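Baskets on rails: storage above a small work surface
Speaker notes, session length 40 minutes 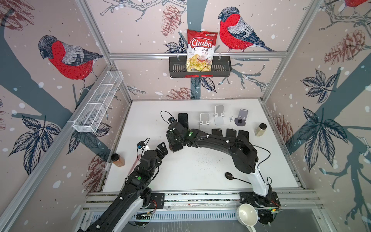 Slide 1. Scope
The talk covers storage hung above a table that is in constant use. Free-standing shelving is left out. So are drawers. The Rulten notes on drawers are in the handout for anyone who wants them.
Main claim: the tabletop is the most expensive area in a small room, and anything that stands on it overnight should have to earn the space.

Slide 2. Two kinds of basket
Slotted metal shelf, hung from a horizontal rail. Rigid. Holds an upright package, for example a bag of chips, without the front sagging.
Wire mesh, long, divided into sections. Lighter. Better for narrow items that would otherwise fall over.
Ask the room which kind they have at home. Allow one minute, then move on.

Slide 3. The load figure
Sindari ran a drop-and-hang test for us in May. 4,000 cycles of loading and unloading on one bracket pair. The brackets survived. The end caps did not, and we now order them separately from Jellier.
Do not read out the table. It is in the handout.

Slide 4. Height
Lower edge of the basket 42 cm above the table. Below that, tall jars and stands on the back row start to catch on it. Above that, shorter users tip the bag toward themselves to see what is inside.
Pause here. This is where the questions usually come. If someone asks about wall plugs, refer them to slide 8.

Slide 5. The back row
Phones, stands and spice jars collect along the rear edge of any table that meets a wall. Measure the depth of this row before mounting anything over it. At the Zein site we measured afterward and moved the rail twice.
Small jars go behind tall objects and are forgotten. Put them in a divided basket on the side wall.

Slide 6. Patterned walls
Several clients have asked for a mural behind the storage. Birds, branches and pinecones are common requests, usually on a pale ground.
Effect on use: dark baskets stay easy to find against a pale ground. White mesh is harder to pick out. Hang white mesh where users reach by habit.
Effect on mounting: mark the holes on masking tape. Pencil does not come off the printed surface.

Slide 7. Bags
A bag in a basket stands upright while it is full. Half empty, it folds forward over the edge. Fix: a clip at the top and a divider behind. We tried 5 clips and kept the flat one.
Place the printed side outward. Users put it back the same way.

Slide 8. Fixings
Aluminum rail: bolt to the corner posts wherever posts exist. Panel-only fixing is acceptable for the mesh type with light contents.
Check the bolts after the first month of use.

Slide 9. Open points
End cap material. Cleaning of the slots, where crumbs settle. A removable liner is being drawn up at Zein, with no sample yet.
Take questions. Leave slide 4 on the screen during the discussion.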